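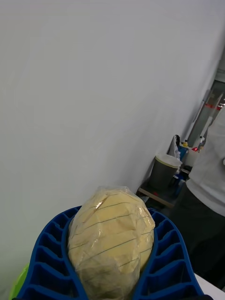

Wian Ndlovu wrote:

> I've read the circular about the wild dogs twice now and I still can't find the bit where anyone asks the neighbours. We are 342 hectares of mangoes and a dozen goats, with one fence between us and the Matlala side. The buffalo were one thing. A buffalo comes through, eats the lawn, looks at you as though you owe him money and goes home. Dogs don't go home. Can somebody tell me who pays for a goat, how much, and how long I wait for it? Last time (the hyena, you all remember) I waited until the goat would have died of old age.
>
> Also, is the release still July or has it slipped again?

Search this archive Go
Filed under: Reserve News, Predators, Fences & Neighbours
Reading time: 4 minutes

Wian, all,

Fair questions, and I'll take them in the wrong order.

Yes, it is still July. The dogs are in the holding boma at Brundmont, where they've been eating us out of impala since they arrived. The vet wants one more look at the older female's foot, and then the gate opens. I'm not giving a day, having given three days already this year and been wrong about all of them.

On asking the neighbours. There was a meeting. The notice went up at the Hondis farm stall and on the board by the bottom gate, and I accept that the one by the bottom gate was behind the notice about the raffle. Eleven people came, most of them already in favour, and the tea ran out. I should have written to this list as well and I didn't. Sorry. I'll send the minutes round once I've worked out which of my two versions is the one where we agreed things.

Goats. The arrangement is 800 rand for a kid and a proper valuation for an adult, which means whatever the last Matlala stock sale averaged, and not whatever the owner was once offered for her by a man in a bakkie. Ring me the same morning. Don't move the carcass, throw a tarpaulin over it and keep your own dogs off. Either I or one of the field rangers will come and look at the spoor. We have undertaken to pay inside 50 days. I know that's long. It was going to be ninety, and I argued.

For the hyena goat, Wian, your claim was in the blue file and the blue file was in the old Land Cruiser and the old Land Cruiser was at Zorketti's having its gearbox out. You did get paid. I do understand that you didn't get paid cheerfully.

Now the fence, which is the thing I'd rather we all talked about. Wild dogs are diggers and squeezers. They don't go over like a leopard, they find the place where a warthog has already done the work and they go through it one after another like commuters. So on the Matlala boundary we've done the following:

- mesh apron pegged flat along the bottom, facing inwards, from the pump house to the drift
- two live strands low down, in addition to the ones that were there
- rocks packed in every warthog hole we could find, and the warthogs have been unpacking them

The stretch from the drift up to the Hondis corner isn't finished. We are 54 rolls of mesh into a job that was quoted at fewer, and the next delivery is sitting in a depot while two people argue over a signature. The dogs will not be let out until that corner is closed. You can hold me to that in writing, and this is the writing.

Two of the adults have tracking collars, so we should know within a few hours where the pack has got to. I say should, as the last collar we fitted to anything spent a week reporting from the bottom of the dam. If they do get out I'll post here first and ring the boundary farms after, starting with whoever has kids on the ground. If your number has changed, send it to me directly and not to the whole list. We've all now got the number for somebody's cousin in Polokwane and I don't think he's enjoying it.

A few smaller things, while I have you.

Please don't drive up to the boma for a look. They've been put together from two groups and are still deciding whether they like each other, and a row of cars full of grandchildren won't help. Once they've denned somewhere we'll see about a viewing spot.

Please don't leave goats out overnight along the drift side for the first month. Wian, I know yours sleep in. I also know about the brown one.

To whoever has been calling them "the hyenas" at the farm stall: they are not hyenas. They're not anybody's lost dogs either, in spite of the very kind lady who phoned to say she'd seen one without a collar and had put out a bowl of pellets.

If anyone has a spare energiser they could lend until the new one arrives, I'll collect. It needn't be pretty – ours is held together with a bicycle tube.

Abhishek Vishwakarma
Brundmont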